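April, afternoon, bench by the window

Jar sorting, continued from the last entry.

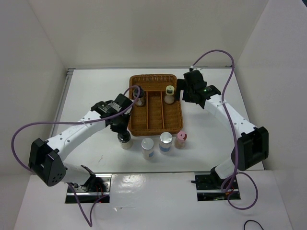 Still deciding how the small jars should live. Up to now they have been wherever the last person put them down, and twice this month I opened a new jar of something because I couldn't find the one already open. Obinna Nwosu wants the drawer under the bench back for labels and tape, so the jars have to come out of it and go into something that can be lifted off and wiped under.

The candidate is the brown woven basket from the Humbridge order. One wide section across the back, then three narrow ones running forward. I have been calling them left, middle and right as seen from the front of the table. Use the same words if you add to this, or we'll get it backwards again.

Trial layout for the afternoon:

- Left section: clear jar, black lid, whitish stuff in the bottom. Pushed toward the back.
- Middle section: nothing for now. Thabiso wants it for spoons and the short spatula.
- Right section: the little one with the pale yellow cap, beige contents. Also toward the back.
- Wide back section: undecided.
- Still on the table in front: the other four. These include the one with the glossy black lid and the whitish cylinder with the silver lid.

Two jars with black lids is a nuisance. From above the lids give you nothing to go on, and once a jar is down in the basket the woven rim hides a good part of the side. Proposal: write the contents on top of the lid as well as on the side. White paint pen on the black lids, ordinary marker on everything else. Thabiso says the paint pen rubs off after a few weeks of handling. Fine, we write it again.

The silver lid is easier, you can spot it from the door. It has a bit of blue label low down on the side. I'd leave that label alone until the new one is on.

Size check. I measured the three narrow sections with the steel rule and then lost the piece of paper, so somebody please measure again and write it HERE:

left ____ middle ____ right ____

What I do remember is that the small jars go in with room for fingers. The bigger Galier jars from the stock shelf do not, you end up pinching the lid and lifting by that. If we keep buying Galier they will have to go in the wide section at the back. The Nurnum ones are narrower and I would be happy to switch, but the price list I have is old. Stock number for the small size is 2699, no idea if that is still good.

Weight. Loaded the basket with 16 filled jars from the shelf this morning, just standing them in wherever they fitted, and carried it from the store to the bench. It held. The bottom bowed a little and I wouldn't carry it one-handed. Obinna thinks a piece of thin board cut to fit the wide section would help. There are offcuts behind the store door.

Cleaning is my main doubt. Powder gets into the weave and stays there. I tried a dry brush on the rim and most of it came out, then a damp cloth, which mostly pushed the rest further in. Dry brush only, then, and turn the basket upside down over the bin and tap it. If we can't live with that, there's the plain plastic tray from Ametepe, which has no sections at all, and jars slide about in it every time you pick it up.

Discussed over coffee, 20 minutes, no agreement on the order. Two views:

Obinna – most used at the front, whatever it is, and let people learn it.
Me – by type, always the same section, even if the one you want is at the back.

Thabiso didn't mind either way as long as the spoons stay out of the jars' sections. We'll run it Obinna's way first and swap after 5 working days. Please don't rearrange it in between, even if it annoys you.

To do
- [ ] measure sections again (anyone)
- [ ] cut board for the back section (Obinna)
- [ ] paint pen, white, medium tip (me)
- [ ] empty the old drawer and check for open duplicates (Thabiso)
- [ ] ask Nurnum for a current price list (me)

Later, 4:40. Duplicates found in the drawer: over half of them were already open. Put them together on the lower shelf with a strip of tape across the front. Use those up before opening anything new. The drawer itself needs washing, there's something sticky in the back left corner.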